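Section 5: Starting a Shift on the Boltus Packing Station

Sections 1 to 4 covered wiring, mounting and the law. The rest is for the people who used to do the sorting by hand at Jirnport and now do it with company. Your title has changed from Packer to Station Lead. The pay memo is in Appendix B, and it is brief.

5.1 Before you switch on

1. Sign the station log. The old tally sheet has been retired, along with the argument over who filled it in.
2. Check that both arms are bolted down and that nothing is leaning on the bases. Coffee counts as something.
3. Lay the packets out flat, with space between them. The arms can manage a pile, but they take their time and you will be tempted to help.
4. Place the bins where both arms can reach them.
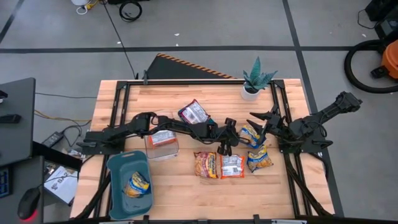
Figure 5-1. Two-arm station with packets, bin and clear container.

CAUTION: Keep hands off the table while the green light is on. Your reflexes were trained on a conveyor and will tell you otherwise.

5.2 During the run

5. Press START on the Stirnness panel and step back behind the tape.
6. Watch the first 5 picks. If the arm drops a packet, let it lie. Press HOLD, wait for both arms to stop, then put the packet back on the table.
7. Do not straighten packets in mid-run. Crooked is fine. This is hard on experienced packers, who have strong feelings about crooked.

NOTE: A packet being carried will swing. Bags of chips swing more than noodles. Slow the transfer speed one notch if the swing bothers you, or look at something else.

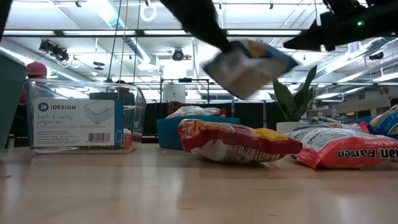 Thitima Boonyarit wrote in the margin of the draft that the hardest part of her first week was the standing still. She used to go home with sore wrists, she added, and now it was her feet, so could the manual please mention the stool. The stool is item 195 in the Sitthichai parts catalog. Order one per station - two if you want to keep yours.

5.3 When the arm hesitates

8. If a gripper stops above a packet and stays there, give it a slow count to ten. It may simply be deciding.
9. If it is still deciding, press HOLD and turn the packet over. Shiny film and upside-down print are the usual suspects.
10. Log the stop under your own name. Stops are not marked against you. Charoen Sukprasert has this in writing and will show it to anyone.
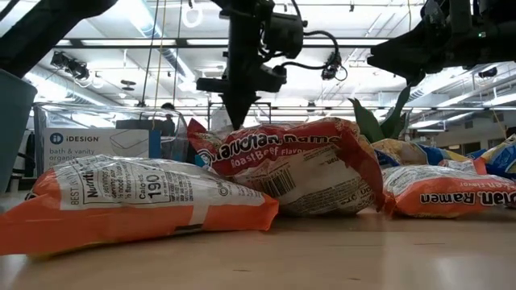

5.4 Handing over

11. Press PARK and wait for both arms to come to rest.
12. Tell the next Lead what went wrong, out loud, in words. The log has a field for this, and it holds 2 lines.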